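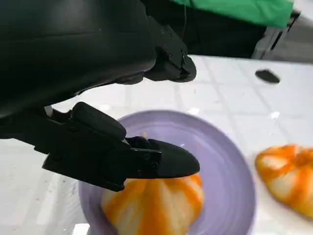

*Fig. 1. Gripper over the plate, wrist camera view. Striped steamed buns, one on the plate and one on the table.*

## Notes to the visit at Skosero, Feltside site

Course: Handling of Soft Goods. Lecturer: Roswitha Reisinger
Visit on Apr 9, 2022

Please read these notes before the exercise. Those who could not come will find here what was said, but not everything that was shown.

### 1. The task

The demonstration is called Aso. The arm must take a steamed bun and bring it from one place to another, between plate and table. It sounds simple, but a bun has no fixed shape. It gives way under the finger, and the pleats on the top are never the same twice. Our hosts chose striped buns on purpose: when the skin is pressed, the stripes bend, and one can judge the damage by eye.

### 2. The gripper

Two fingers, black, with pads at the tips. Compare in Fig. 1 how the fingers are spread and how near the lower pad is to the top of the bun. Ms Zwahlen, who led our group, explained that the height of approach is the most difficult value to set. If the pad comes too low, it marks the top before the closing has begun.

Remember also that a camera at the wrist moves together with the hand. The finger hides a part of the bun exactly when we would like to see it - we come back to this in the lecture on occlusion.

### 3. Teaching the arm

The arm is guided by a person first, and the movements are recorded. For this task Skosero has collected some 400 recordings. A session lasts 15 minutes, then the operators change.

Question from the group: why not a suction cup? Answer of Ms Zwahlen: they tried it in December, and the cup pulled at the skin of the bun.

### 4. For the exercise

Work in groups of 2. Choose another soft food and write down:

- where you would grip it, and from which side
- what the wrist camera would not see
- how you would notice that it is damaged

One page is enough, a sketch by hand is welcome. The visitor badges must still be given back to me, 8 are missing.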